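Folding dark clothes: notes for the May talk, Floltcombe
Speaker: Gobnait Ní Chonaill

Slide 1. Welcome. Say I took over the folding sessions from Bergþóra Bisgaard and that her handout is by the door. Phones off. Talk runs until the 11 o'clock break.

Slide 2. Why dark things are harder. Black and navy hide their own edges. On a white shirt the side seam shows as a shadow. On a black one you have to feel for it. Ask who folds at night under one lamp. Wait for hands.

Slide 3. The surface. Use a pale one. A white table or a plain sheet on the bed will do. The outline of the cloth shows up against it and you can find a corner.

Slide 4. Order of work.
Lay it down and leave it loose.
Look for a seam or a hem, then follow it with your fingers to a corner.
Check that you have one layer in your hand. Two layers is the usual mistake.
Shake out, lay flat, fold sides in, fold up.
Prints go face down for the first fold.

Slide 5. Mixed piles. Pull the colored pieces out first. Pass around the sample shirt, 6 minutes for everyone to try it.

Slides 6 to 8. Go slowly, let people look for the edges before I point. 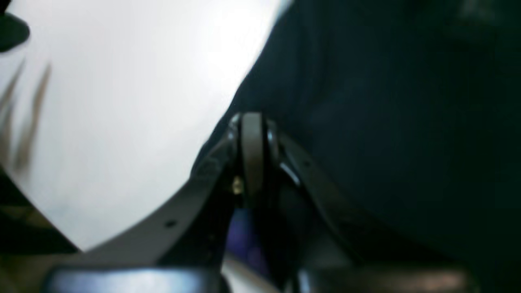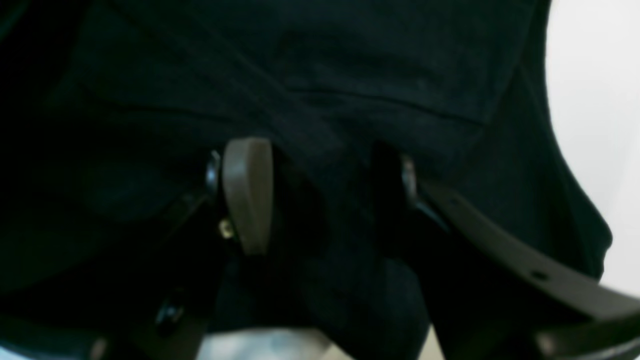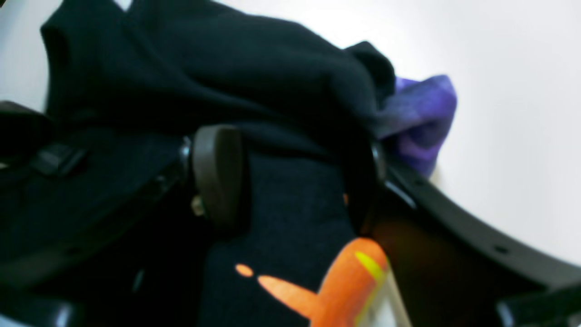 Slides 6 to 8: dark fabric against white. Purple cloth at the right in slide 8.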